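The robots at Qaisi arrive on a screen first

The sorting hall at Qaisi Parts Return is the size of a hockey rink and about as warm. When I turned up in April, in the dark before the early shift, the talk in the lunchroom was of curling, a broken vending machine and the new arms. The vending machine got the most attention.

Qaisi takes back small parts from repair shops all over the Latville region: switches, seals, valves, odds and ends in mismatched packaging. People open the bags, work out what they are holding and put it in a numbered tray. There are 70 of them on the floor. The company wants robot arms doing a share of that work, and it has hired a software outfit called Ravstead to get them ready.

For now, the arms live in a computer. Ravstead has built a simulated room and spends its days having the arms handle little white cubes in it, over and over. A monitor by the time clock plays the results to anyone coming or going. The virtual room has a window, which is one more than the real hall has, and several of the sorters have brought this up with management.

I stood and watched for a good while with my coat on. There's something restful about it, I'll admit. A yellow-green gripper holds a cube high over the floor, with a small open box and a block marked 2 below. There are no torn bags and no one's lunch on the bench. 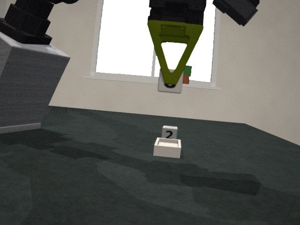

What the cubes leave out

Rasmus Dambrauskienė has sorted parts at Qaisi for 16 years. He was asked to sit in on the planning meetings as the floor's representative, and he has kept his notes in a school scribbler with a coffee ring on the cover.

"They asked me how I pick up a part," he told me. "I said, well, which part? They wanted a general answer. I don't have a general answer. If it's a seal, I shake the bag so it drops to the corner. If it's a spring, I do not shake the bag."

Ravstead's reply, as Dambrauskienė remembers it, was that springs would come in a later phase. So would oily parts, parts taped to their receipts, and the shop in Sornach that sends everything back in bread bags.

I have sat through enough of these rollouts to be wary of the later phase. It's where the awkward part of a job gets parked while the easy part is sold. A cube is a good place to start if you are teaching a machine, and I have no quarrel with anyone starting there. My quarrel is with the slide deck I was shown afterward, in which a cube in a tray had become, a few pages on, a sorting rate for the whole building. The target is 600 items an hour. I asked what counted as an item. The person presenting said that was still being defined.

The simulation does have its defenders on the floor. One of the younger sorters, who wants to move into maintenance, told me she'd sooner see an arm swing the wrong way on a monitor than beside her head. That's a fair point, and I don't have a clever answer to it. She has also been promised training on the new equipment, though when I spoke to her she had no date and nothing in writing.

Her favourite view is one from higher up, where you can see how much gear it takes to reach one small thing on the floor. 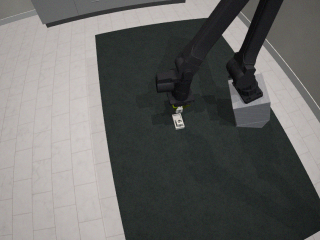
In the simulator: an arm reaches down to a small white block beside a tray on the rug.

Who gets the leftovers

Management's line is that no one will be let go. People will be "moved toward exceptions," meaning the arms take the plain parts and the humans take whatever the arms can't manage. It sounds kind enough. It also means a full shift of bread bags.

Dambrauskienė thinks that's the piece his bosses haven't understood. Right now a bad bag is followed by ten easy ones, and the easy ones are where you stretch your neck and talk to your neighbour. Take those away and you've got the same wage for a harder day. He has asked for a shorter rotation and an extra break for anyone working exceptions. The request was noted. He showed me the page where he'd written down that it was noted.

There is also the matter of where everyone will stand. The plan has two arms going in along the north wall, where the benches are closest to the heaters and the senior people have worked for years. They'll be shifted nearer the loading doors. No one at the meeting I attended seemed to have thought of the heaters until a woman in a parka raised it. It went on the whiteboard under "Comfort," below a line about paint colours for the safety fence.

I put some of this to Qaisi's operations office and got a courteous letter back, dated 2019-04-05. It said that the company valued its people, that the program was at an early stage, and that workers would be consulted throughout. It did not mention breaks, heaters or the definition of an item. I wrote again with those three questions set out in a numbered list. I have not had an answer.

Meanwhile the cubes keep coming. On my last morning there was a number 7 on the monitor, with the gripper's two fingers parted on either side of it, and a forklift driver had stopped to look while he peeled an orange. He wanted to know what was in the cube. I said I didn't think anything was in it.

"Then who's sending it back?" he said, and went to start his shift.
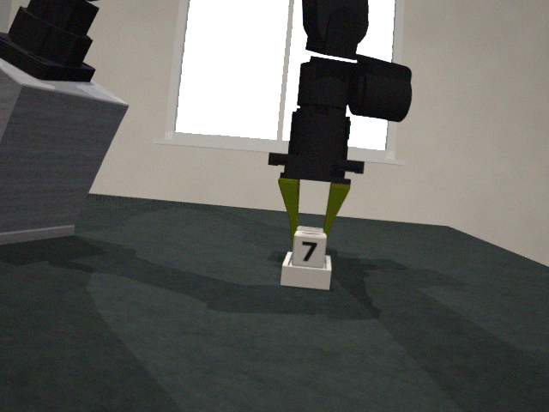 Cube number 7 in its shallow white base, with the gripper lowered over it.

Dambrauskienė has another planning meeting at the end of the month. He's bringing a carton from the Sornach shop, unopened, and he intends to put it on the table and ask the Ravstead people to sort it by hand before they talk about rates again. He has already told them he'll need the carton back, as the parts in it are overdue.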